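Fisheye wrist views and the cost of cheap shadows

I've been putting off writing up the shadow experiments because the result is a bit dull, but a couple of people have asked me for the settings and I'd rather put it all in one place.

Background, for anyone who missed the May post. I'm training a small policy that takes the wrist camera view and nothing else, no overhead camera and no depth, and learns to put coloured cubes on a pad. Everything is done in simulation first. The policy is behaviour cloning with an image encoder that I train from scratch, and it predicts a short chunk of actions at a time. The training set is 4000 scripted demonstrations generated in my own scene builder, which is called Irkuvow and which I still haven't cleaned up enough to release. Sorry. It's on the list.

The earlier version used an ordinary pinhole camera with a narrow field of view. It worked well until the gripper got close to the table, at which point the cube would slide out of view and the policy would guess. Switching to a fisheye model fixed most of that. You lose resolution in the middle, but the cube stays in sight during the approach, and so does the pad. I render the fisheye directly with the full circle and leave the corners black. I tried cropping to the inner square and the policy got worse, so I stopped doing that.

What I hadn't thought about was how much more shadow you see with a wide lens. With the narrow camera, the arm's shadow only showed up now and then. With the fisheye it's in nearly every observation, and it moves whenever the arm moves. In the first batch of fisheye data I had one fixed light, so the shape of the shadow on the table was almost a readout of the joint angles. The policy picked up on that. It did very well in the training scene and fell over as soon as I moved the light.

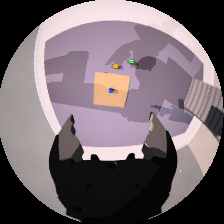 Wrist view from the randomized set, arm shadow across the table, blue cube on the pad.

I checked this in the simplest way I could think of. I took the trained policy, kept the cubes and the arm start pose the same, and changed only the light position. Success dropped by more than half. Then I put the light back and turned shadows off completely, and it dropped again, by nearly as much. A policy that was looking at the cubes and ignoring the rest shouldn't care much either way.

So the method for this round was light randomization and very little else. For every demonstration the light gets a new direction and a new height, and the strength varies within a range I picked by eye. The table colour changes too, and the pad colour, though those were already being varied before. I did not randomize the lens. The distortion is the same in every episode, and I would like it to stay that way until I have a real camera calibrated against it.

I ran 11 training runs in total. Five of those were the same configuration with different seeds, to see how much of any difference was noise, and the answer was a fair bit. The other six changed one thing at a time: light direction only, light height only, strength only, all three together, all three with soft shadows, and no shadows at all. Each run was evaluated over 700 rollouts with lights the policy had never seen.

Results, in words, as my plots need redoing:

Light direction alone got back most of what was lost. Height alone helped a little. Strength alone was inside the seed noise and I wouldn't read anything into it. All three together was the best, but only slightly better than direction by itself. Soft shadows made rendering a good deal slower and the scores were no different from hard ones, so I've gone back to hard shadows. They look blocky and stepped on the tabletop and the policy doesn't seem to mind.

Training with no shadows at all was the worst run of the lot when tested with shadows on. I half expected it to land in the middle. My guess is that the encoder had never seen a dark edge that wasn't an object, and treated the arm's shadow as something to steer around. I watched a handful of those rollouts and the gripper would often stall near a shadow boundary, which fits, but I haven't tested it properly.

The remaining failures are mostly about colour. When a cube sits inside a heavy shadow the green one and the blue one get closer together than I'd like, and the policy sometimes goes for the wrong one. The yellow cube is hardly ever confused with anything. I could make the colours further apart, but that feels like cheating given that the point is to cope with this sort of thing.

Some practical notes. Rendering takes longer than training on my machine, so I generate data overnight. If you build something similar, save the light parameters with each episode. I didn't for the first batch and had to regenerate the whole thing to do the comparison. Also check that your evaluation lights really are outside the training range, as mine overlapped in one corner for the first two runs and I had to throw those numbers out. They aren't included in the 11.

Next up is varying where the arm starts, which I've kept fixed until now, and then a second pad. I'll put the light ranges in a text file and link it from the projects page once I've checked the units.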